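3.2 Home ice and the second game of a series

The home advantage in playoff hockey is usually given as one number: the share of games won by the home team. That number hides a good deal. A team that has just lost the opening game on the road is in a different spot from a team that has just lost it at home, and both differ from a team playing Game 3 in its own building for the first time. In this section we split the advantage by game number and by the state of the series.

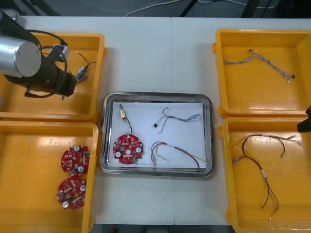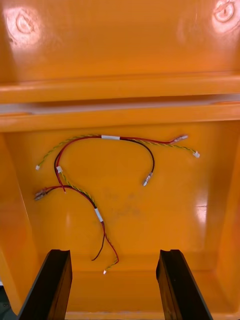

Figure 4. Work table with plastic bins and a steel tray (first picture); inside of an orange bin (second picture).

The data cover 428 playoff games from the Lanik archive, which holds box scores and shift charts for both leagues in the study. We left out games played at a neutral site and games in which either team had changed arenas since the regular season. Series that were cut short were kept up to the last game played. The archive was last updated on July 1, 2020, and later corrections to the box scores are not included.

For each game we recorded the result, the goal difference after regulation, the number of days since each team last played, and the distance the visiting team had traveled. Overtime games were counted as ties when we looked at goal difference and as wins or losses otherwise. Empty-net goals were removed. Pettigrew ratings, taken at the end of the regular season, were used as the measure of team strength. These ratings do not change during the playoffs, so an injury to a starting goalie is not reflected in them.

The model is a logistic regression with the home win as the outcome. It includes the difference in ratings, the state of the series before the game, rest, and travel. Travel was entered as a yes or no variable, with 300 miles as the cutoff. We tried other cutoffs and the results were much the same. Standard errors are clustered by series, as games between the same two teams are not independent.

Two results stand out. First, the home team's advantage in Game 3 is larger than in Game 1 once team strength is held fixed. This holds whether the home team is down 0-2 or the series is tied. Second, the advantage in Game 2 is small and we cannot tell it apart from zero. Teams that lost Game 1 on the road did play closer in Game 2, measured by goal difference, but they did not win more often than their ratings would predict.

Line matching is one possible reason for the Game 3 effect. The home coach has the last change, and after two games the staff knows which opposing line it wants to avoid. Shift charts complete enough to test this were available for only 40 of the Game 3s in the sample. In those games the home team's top defensive pair spent more time against the visitors' first line than it had in Games 1 and 2. The sample is too small to say how much of the effect this explains.

Crowd noise was not measured. Two of the arenas, Flosach and Clokcombe, were renovated during the period and had their seating changed. Dropping both from the sample does not alter the sign of any coefficient, though the Game 3 estimate becomes less precise. Penalty counts by game number are taken up in the next section.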